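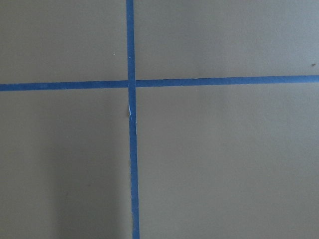 Two strips of blue tape meeting on the table covering.

Covering and taping the big table: your questions

Why do you cover the table at all?

Mostly to save the top, which has had a hard life already! Cardboard is kind to everything you set down on it, it costs us next to nothing, and when it gets too scruffy we simply lift it off and start over. We keep more than 100 flattened sheets on the shelf at Mimton, so please help yourself and don't feel guilty.

What is the grid for?

It gives everybody the same idea of where things go. If Liesbeth asks you to stand the tube in the middle of a square, you'll both be thinking of the same square (well, rectangle, if we're being fussy). 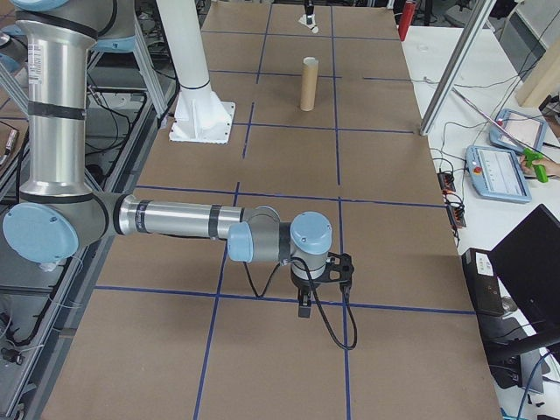 Answers by Leokadia Rutkowska, Mimton workroom. Last looked over in October.

Do my lines have to be perfectly straight?

Oh, goodness, no. Mine wander a bit, and so do Liesbeth's, though she'll tell you otherwise. Lay one long line first, press it down with the flat of your hand as you go, and let the others take their direction from it. If a rectangle comes out a little skewed, you can still use it.

What about the places where strips cross?

Just run one over the top of the other. Cutting neat little pieces to fit looks lovely for a morning, but then you've got four loose ends to catch your sleeve on.

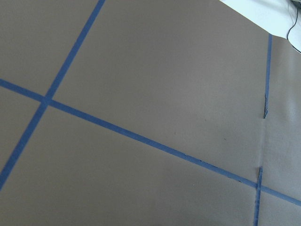
Torn ends are the next thing people write in about, and my advice is to leave them be until they start to curl. When they do, peel back to a sound bit and patch from there, slowly, or the top layer of the cardboard comes up with the tape. Seams between sheets are fine as well, so long as both sides sit flat.

Does the colour matter?

Not a bit. Blue shows up nicely against the brown, that's all.

Related
Storing flat cardboard over winter
Cardboard tubes: which ones to keep
Borrowing from the Tokarz shelf
Workroom hours and keys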